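Skosulora Weighted Rest Blanket

Made by Plumar. Sold by Wolwood.

The Skosulora is a weighted blanket for people who have trouble winding down at night. It weighs 12 pounds and is filled with glass beads sewn into small pockets, so the weight stays spread out when you turn over. The cover is brushed cotton on one side and plain weave on the other.

Many of our customers use it for a half hour of quiet breathing before bed. Others keep it on the couch for reading or meditation. It is a comfort product - it does not treat any medical condition, and if poor sleep goes on for weeks you should talk to your doctor.
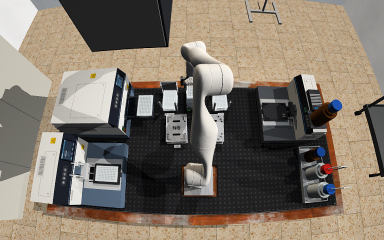 Size and care

Fits one adult. The cover comes off with a zipper and eight inside ties. Wash the cover cold and tumble dry low. Do not put the inner blanket in the machine. Wipe it with a damp cloth and dry it flat.

Do not use with children under five, or with anyone who can't take the blanket off without help. Ask your doctor first if you have asthma, sleep apnea or poor circulation.

Colors: slate, oat, moss. Moss is out of stock.
Item number: 1769

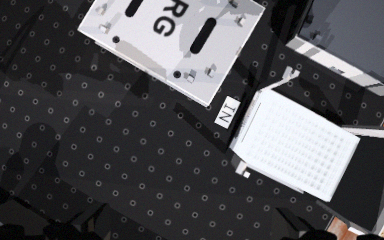
WOLWOOD, November - The second run of the Skosulora is in. We ordered 2000 this time, and 400 of those are set aside for people on the waiting list. If you are on the list you will get an email with a link, and the link is good until the end of the month.

Dinesh Pant, who runs our evening relaxation classes, asked for longer ties at the corners because the old ones came loose in the wash. The new run has them.

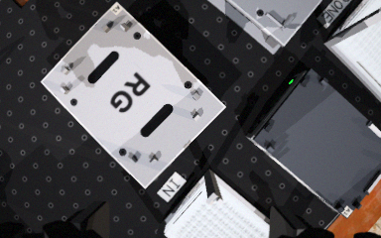
The longer ties also fit the Mishra linen cover, sold separately. Covers from the first run still fit, but you will need to double-knot the corners.

Returns are accepted for 12 weeks if the inner blanket is clean. Keep the box - the blanket is heavy and does not ship well in a bag.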